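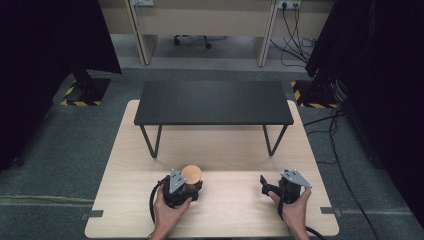
Two-handed demonstrations: the software side

By Kavitha Nadar
December

Most of our pages cover hardware. This one is for the people who ask what the code does between a person picking something up and a policy being trained on it. The tools are called Skenard (recording and time alignment), Ledine (pose tracking) and Dillari (the replay and labelling viewer). All three run on one desktop machine, and the same person can take a session from recording to finished labels without leaving the building.

Recording. Skenard keeps one stream per gripper plus a head view, and stamps each on arrival. The streams do not start together, so the first job after a session is to find a shared moment and line everything up from there. We used to do this by hand. Idris Gittins wrote a matcher that compares the motion in each stream and proposes an offset, and a person accepts or rejects it.

Left and right. The two grippers are handled as separate arms throughout. One hand is often holding an object while the other waits with its jaws open, and an early version of the segmenter treated the waiting hand as idle and threw its data away. It now keeps both, and marks the waiting hand as 'ready' so the planner can learn where it tends to be held. 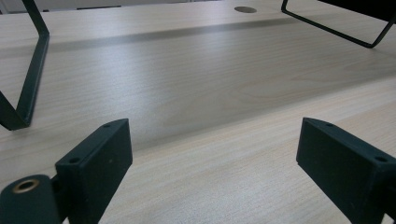 Manipulation Software Team

View from the gripper, both fingers above a wood-grain desk. Ledine estimates the pose of the tool from views like this. Plain surfaces are harder than cluttered ones. Fine grain repeats itself, and the bright patch where the light reflects moves as the tool moves, so the tracker can lock on to it and drift. Amerley Alhassan added a mask for reflections, and points inside it are now given a low weight.

Fixed features. The thin black metal frames and the round grommet hole are far more use to the tracker. They keep still and have clear outlines. When Ledine has lost its place it looks for shapes like these first, then goes back to the fine texture.

Finger mask. The fingers fill the bottom corners of the gripper view, and they move with the camera. Left in, they tell the tracker that nothing is moving. The mask is drawn once per tool and stored with the calibration – if you change the pads, draw it again.

Replay. Dillari plays all the streams side by side with the estimated paths drawn underneath. Labels are typed against the time line. Booker Pruitt has cut the number of label types from 7 to 5, and older sessions have been converted.

Current state. The set stands at 820 demonstrations that pass alignment and tracking. Known faults are a slow memory leak in Dillari when a long session is left open, and a wrong hand label if the grippers are swapped over part way through. The second has a fix waiting for review by Haf Voyle. Questions about file formats can be brought to the Thursday code meeting.

Last updated: December

Related
Ledine: calibration notes
Choosing an offset in Skenard
Nghiêm: a first look at our two-arm planner
Dillari keyboard shortcuts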